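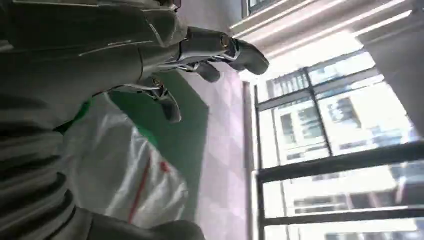
Demonstration gathering (robot learning)

By Leonie Reisinger
Updated in June

Demonstration gathering is the work of collecting examples of a task so that a learning system can pick up how to do it. In robotics, an example usually means one full run of a job, such as lifting a bag off a mat or opening a drawer, stored as camera pictures together with a record of how the arm and fingers moved. A single run is called an episode or a demonstration. A pile of them, cleaned up and labeled, is a demonstration set.

The field is a wonderfully hands-on corner of machine learning. Much of the work happens in ordinary rooms, with ordinary household things, and the people doing it become remarkably good at noticing how they themselves pick up a sock.

Background

Early robot programs were written out motion by motion. That works very well when the part is always in the same place, and it still runs a great many factories. Soft, floppy or see-through things are another matter. A plastic bag has no fixed shape, so there is no one spot where the fingers should go, and writing rules for every fold is hopeless. Showing the robot many good grasps, and letting it find the pattern, turned out to be a far more promising road, and an exciting one!

Methods

Three ways of recording are in wide use.

Teleoperation. A person moves the robot from a distance, with a glove, a pair of handles or a smaller copy of the arm. The recorded motions are the robot's own, so they can be used for training with little change. Learning to operate a hand with several fingers takes patience, and new operators often close the whole hand at once when two fingers would do.

Hand guiding. The person holds the arm and leads it through the job. This suits slow, simple motions. It is less handy for fingers, and the person's own arms tend to end up in the pictures.

Watching people. A person does the task with bare hands or a handheld tool while cameras record. Episodes come quickly this way, but the motions must then be translated to a hand with different joints and different reach.

Many groups mix the three. The Clarnau method, named after the workshop where Cletus Okafor and Édgar Ayala first wrote it down, starts with a small batch of teleoperated runs, trains an early model, lets the model try the task, and then has a person step in only when it goes wrong. The corrections are saved as examples in their own right. They are some of the most useful footage a team can own, as they show the way back from a bad spot.

The wrist view

A camera on the wrist travels with the hand and sees the fingers and whatever they are reaching for at close range. The view tips and swings as the arm turns, so floors, ceilings and windows appear at all angles. Newcomers find this dizzying. A model trained on enough of it copes nicely.

Fingers and parts of the arm often hide a portion of the object, and for that reason a second, fixed camera is commonly added to the setup. The two streams have to share one clock. A delay too small for a person to notice can still teach the model to close its fingers late.

Daylight is both a gift and a nuisance. A big window gives a bright, clear picture in the morning and a washed-out one by midafternoon, and shiny metal linkages pick up highlights that move as the hand moves. Some teams draw the blinds and keep the lighting steady. Others welcome the change and record through the whole day, on the grounds that homes have windows too. Everett Hutchins, who ran the Ikalmont sessions, was firmly in the second camp and had his operators start at 7 a.m. to catch the low light.

Variety

How many episodes are enough? It depends on the task, and on how different the episodes are from one another. The first Ikalmont set held 400 runs of a single bag-lifting task, all begun from nearly the same position. The trained model did well there and poorly with the bag moved a hand's width to the left. The second set had 801 runs, with the bag dropped afresh before each one, and the difference was a delight to everyone involved.

Things commonly changed between runs include the starting pose of the arm, the place and shape of the object, the surface under it, and the clutter nearby. Thin, wrinkled plastic gets special attention. It lets the background show through and shifts when touched, so two runs are never quite alike.

Labeling and review

After recording, each episode is given a short written instruction ("pick up the bag") and marked as a success, a failure or a partial success. Failures are usually kept in a separate folder. Ezekiel Castellanos argued in his notes on the Jarilcombe set that they should never be thrown out, and later work with those same recordings made good use of them for teaching a model to tell when a grasp is slipping.

Review is slow work. At Jarilcombe, operators recorded for 20 minutes at a stretch and then swapped with a reviewer, so that tired hands did not end up in the data. The full set came to 2000 episodes. Long pauses at the start of a run were trimmed, because a model that sees a great deal of waiting will learn to wait.

Open questions

It is still unclear how well examples from one robot hand carry over to another with a different number of fingers or longer segments. The Tan format, a shared file layout, makes mixing sets easier but leaves this question open. Touch is another lively area. Most sets hold only pictures and joint positions, while people handling a bag rely heavily on what their fingertips feel.

Related articles

Teleoperation gloves
Wrist cameras
Grasping soft objects
Episode trimming
Tan format
Jarilcombe set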